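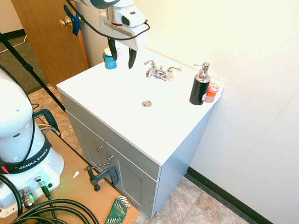
White vanity top with a two-handle chrome faucet.

Water shutoff and other building news, 10/28/21

Quick one this month, lots going on and not much time to write it up. Please read the water part even if you skip the rest.

Water will be off in the Plotholm building, all floors, for one morning in early November. Exact date goes up in the lobby and on the mailroom door as soon as the plumbers confirm. Off at 8, back on before lunch if the old valve in the basement behaves. It did not behave last time. Fill a pitcher the night before. Fill a bucket too if you want to flush.

When it comes back on: run the cold tap first, bathroom sink is fine, until it stops spitting. Brown for a minute or so is normal, that's just rust from the riser. Still brown after 10 minutes, call the office. Don't run the washer or dishwasher until it's clear. Somebody lost a load of white sheets in the spring and we heard about it for weeks.

Why we're doing this. The main riser on the Borkau Street side is original and has been patched more than once. The quote from Proverden came in lower than the other one and includes new shutoffs for each floor, so next time a single apartment leaks we won't have to turn off everybody. Long overdue. Cost comes out of the repair fund, no special charge this year. Next year, can't promise.

Water bill. Up again. Comes to $295 per apartment for the last billing period, and a good chunk of that is probaly running toilets. Put a few drops of food coloring in the tank, wait, don't flush. Color in the bowl means the flapper leaks. The part is cheap and the office has 2 left in the drawer, first come first served. Dripping faucets too, please report those. We'd much sooner swap a washer now than a cabinet floor later.

Under-sink check. While you're thinking about it, open the doors and feel around the shutoff valves. Damp, crusty, green? Tell us. Don't force a stuck handle. Several of them snap right off and then you've got a real problem and so does whoever lives below you.

Heat is on. Radiators were bled on the top floors, lower floors next. Banging at night is air in the line, put in a request with your apartment number and which room. Requests without an apartment number go in a pile and the pile is getting big.

Laundry room. Middle dryer is fixed. The change machine isn't, bring quarters. Ateş Market on the corner will break a ten if you ask nicely and buy something, and the sesame rolls are worth it anyway.

Packages. Still too many in the hallway. Fire inspector was not happy. Anything left by the mailboxes more than a couple of days gets moved to the office, pick up before 6.

Bikes. Untagged bikes in the basement get moved at the end of November. Tags are free, ask at the office. Flat tires and no chain is fine, just tag it.

Front door code changes the same week as the water work. New code comes on paper under your door, we wont email it. Please don't tape it up next to the buzzer. Yes, this happened.

Office voicemail is extension 1292. For a leak at night use the emergency number on the back of the laundry room door, voicemail doesn't get checked until morning.

More next month, radiators permitting.

Recent items
Dryer repair update
Radiator bleeding schedule, upper floors
How to report a leak after hours
Recycling: no more plastic bags in the blue bin
Roof work finished on the Borkau Street side
Bike tag form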